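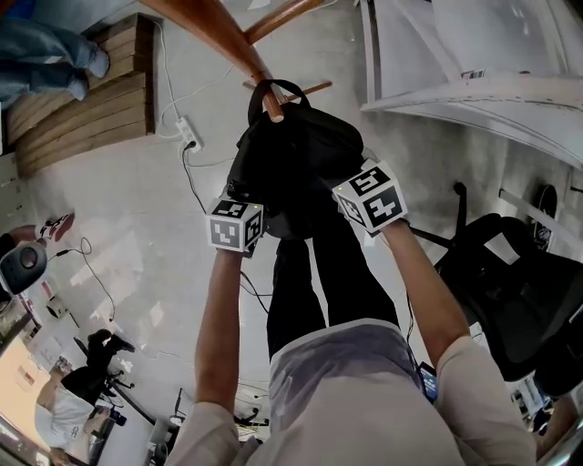 Hallway and coat rack check - ground floor, Bonder house
Checked by: Mahtab Fallahi
Month: November
Next check: in 14 weeks, or sooner if the rack is moved

Mark each line OK, ACTION or N/A and put a comment where it helps whoever does the next one.

1. COAT RACK

1.1 Rack stands upright on its own, no lean
OK. It leaned towards the door last time. Felt pad put under one foot and it has stayed put.

1.2 Central pole firm in its base
ACTION. Slight turn when gripped at shoulder height. Bolt underneath needs tightening with the 13 mm spanner. Do not glue it.

1.3 Pegs tight, no splits where they meet the pole
OK. All tried by hand. One has a hairline mark along the grain, which was there in the spring and has not grown. Look at it again next time.

1.4 Peg ends smooth
OK.

1.5 Load spread round the pole
ACTION. Winter coats had all ended up on the door side. Moved two across. Please keep the heavy ones opposite each other.

2. BAGS

2.1 Bags hung by the carry handle, with the handle well over the peg
OK. The black fabric bag goes up by its loop. Use both hands when it is full - pulling down on one side is what loosens the pegs.

2.2 No bag heavier than the rack should take
OK. Laptop and books out before hanging. The Latero shopping bag was full of tins and has gone to the kitchen.

2.3 Straps clear of the floor
ACTION. Long strap on the Mivberg holdall reached the skirting board. Shortened for now, but it slips. Needs a knot or a new buckle.

2.4 Handle stitching sound
OK on the black bag. Not checked on the others.

3. FLOOR AND WAY THROUGH

3.1 Clear space in front of the rack
ACTION. 400 mm on the stairs side, should be more. Shoe box to be moved under the stairs.

3.2 Mat flat, edges down
OK.

3.3 Light works from both switches
OK. Upstairs switch is stiff.

ACTIONS STILL OPEN

Tighten the base bolt - Mahtab, before 7 in the evening when the coats come back.
Holdall strap - Ebrahimi family, it is their bag.
Shoe box - whoever is in first.

Line 1.2 to be checked again once the bolt is done. Initial next to it.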